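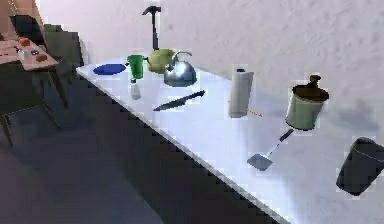
Section 4: Setting up the Druner water softener

Read this section through once before you start. You will need an adjustable wrench, a bucket, a roll of thread tape and the parts bag marked B. Section 3 covers choosing a location and must be finished first.

4.1 Before you connect anything

1. Shut off the main water valve to the house.
2. Open the lowest faucet in the building and let the pipes drain. Close it when the flow stops.
3. Turn off the water heater. For gas models, set the control to Pilot.
4. Check that the softener stands level. Adjust the front feet if it rocks.

CAUTION: Do not lift the unit by the bypass valve. The valve body can crack where it meets the head, and this damage is not covered by the warranty.

4.2 Connecting the bypass valve

1. Take the two O-rings from bag B and coat them lightly with the silicone grease supplied. Do not use petroleum jelly.
2. Push the bypass valve onto the head until both clips snap in.
3. Connect the supply line to the port marked IN and the house line to the port marked OUT.
4. Tighten each nut by hand, then give it a quarter turn with the wrench.

Note: Homes with a Rarkberg pressure tank need the adapter listed in Section 9. The tank thread is finer than ours and will appear to fit for the first turn or two. 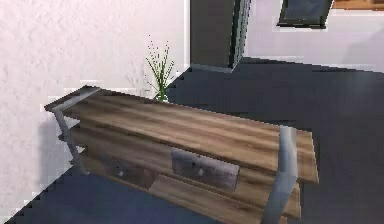
Tayla Bright
Technical Writer, Wuromberg Home Water
Revised 24 May 2022

4.3 Running the drain line

1. Push the drain hose onto the barbed fitting at the back of the head and secure it with the clamp.
2. Lead the hose to a floor drain, laundry tub or standpipe. The run must not be longer than 30 feet.
3. Leave an air gap of at least two inches between the end of the hose and the drain. Most local codes require this.
4. Fasten the hose so that it cannot jump out when water starts to flow.

The overflow hose on the salt tank is separate. It works by gravity only and must slope down all the way. Never join it to the drain hose.

4.4 Filling the salt tank

1. Pour three gallons of clean water into the salt tank.
2. Add pellet salt until the tank is half full. Rock salt leaves grit in the bottom and should be avoided.
3. Put the lid back on.

4.5 Setting the control

1. Plug in the power supply. The display shows the software version, then the clock.
2. Press SET and enter the time of day with the arrow keys.
3. Press SET again and enter the hardness of your water in grains per gallon. If you have a test result in parts per million, divide it by 17.1. A reading of 300 is entered as 18.
4. Press SET once more to save. The control returns to the clock by itself if no key is pressed.

4.6 First flush

1. Turn the bypass valve to BYPASS and slowly open the main water valve. Look for drips at both nuts.
2. Open a cold faucet and run it until the air is gone.
3. Move the bypass valve halfway to SERVICE and wait for the tank to fill – you will hear the flow stop.
4. Move it fully to SERVICE, then hold REGEN until the motor starts.
5. Turn the water heater back on when the cycle has ended.

The first water may be slightly cloudy. Run a cold faucet until it clears.

If the display shows code 83, the control has not found the valve's home position. Unplug the power supply, wait one minute and plug it in again. If the code comes back, see Section 8. Owners of the older Texier control head should use the separate sheet in the box for steps 4.5 and 4.6.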